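Ritach workshop notes: the arm project in May

The tabletop arm group had the back bench for most of the month and got further than we had planned. For members who haven't been following along, the aim is to get a one-armed robot to clear a set of play food off a table and into dishes, using parts and code that anyone in the workshop can maintain. The group meets in the evenings from 6:30 and new people are welcome at any session.

Most of the first two weeks went into the gripper. The fingers we printed last winter were too stiff and tended to push round things away before closing on them. Stamatia Zervas redrew them with a thinner wall near the tip and printed four versions. The third one was the keeper. It gives a little when it meets a curved surface, and it doesn't leave marks on softer plastic. The files are in the shared folder under Aubert, which is what we've been calling this version of the hand. Print them at 24 per cent infill. Anything denser and you are back to the old problem.

Calibration took longer. The height of the table was entered wrongly in the settings, so the arm stopped short on every reach and closed on air. Once that was fixed we ran a full set of 90 attempts over three evenings, moving the food around between tries and writing down each result on paper. The banana and the apple have been reliable. The orange slice is harder, as it sits low and the fingers have to come in at a steeper angle than the arm likes.
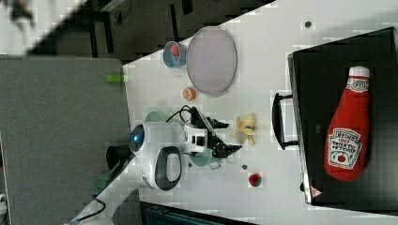 Tomoyo Ichikawa wrote in after the last update to say that the group should slow the arm down before doing anything else. She ran a similar build at home in her garage and found that most of her dropped pieces came from the first half-second of the lift – the grip itself was fine. Her suggestion was to cap the lift speed, get a clean run at that setting, and only then start raising it. She also asked whether we were logging motor current, as hers climbed well before a joint started to slip.

We tried the lower speed and she was right about the drops. A full clear of the table now takes 380 seconds, which is slow to watch, but fewer pieces need to be picked up off the floor. We weren't logging current. We are now, and the elbow joint is the one to keep an eye on.

On costs, the group has spent almost $400 this year, mainly on filament, two replacement servos and a new power supply. The old supply sagged whenever two joints moved together and has gone into the spares bin with a label on it. Please don't put it back into service.

Next month's work is on the dishes. At the moment the arm is told where each dish is, and if someone bumps one it will happily let go over bare table. Stamatia has a first try at finding the rims by colour, running in a branch called Jestent. It copes well in daylight and poorly under the bench lamps, so we may need to change the bulbs before we change the code.

A few housekeeping items. The stop button is to stay within reach of whoever is running the arm, and on the same side of the bench. Power down at the wall when you leave. If you borrow the small hex keys, return them to the tray marked Trurell in the second drawer.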